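Notebook, December, started 9:20

Evaluation of the Cirkau simulation kit from Dretier. Trial license, second entry. Nerea Toledo has the first one in her own notebook, I did not copy it.

Installation went better than in the first try. The kitchen package is now loading without the missing texture error. The cause was my path, it had a space in it. Rodrigo Garrido wrote this already in his mail and I did not read until the end.

Settings today: kitchen package, one arm, two-finger gripper, seed 363, limit of 2000 steps per episode. I ran 20 episodes with the example policy that comes with the kit, nothing trained by us. The log says 71 minutes for all of them, with rendering on. This is slow for our machine. Tomorrow the same with rendering off, to compare.

What I like: the reset is clean, and the same seed gives me the same layout each time. The manual is short but the part about joint limits is correct. I checked it against the values in the config.

What I don't like: contact of the fingers with round objects. When the grip force is low the fruit slides in a way that I don't believe. Urquijo has a friction table in their kit and Fandine too, in Cirkau I must write the values by hand for each object. I asked Dretier support if there is a file for this. No answer yet.

Price: Nerea wants to know if the trial can be extended before we decide. I will ask in the same ticket.

To do: save the config with the seed in the name, and repeat the pear on the plate with higher friction.

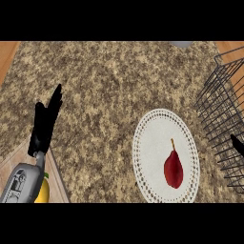
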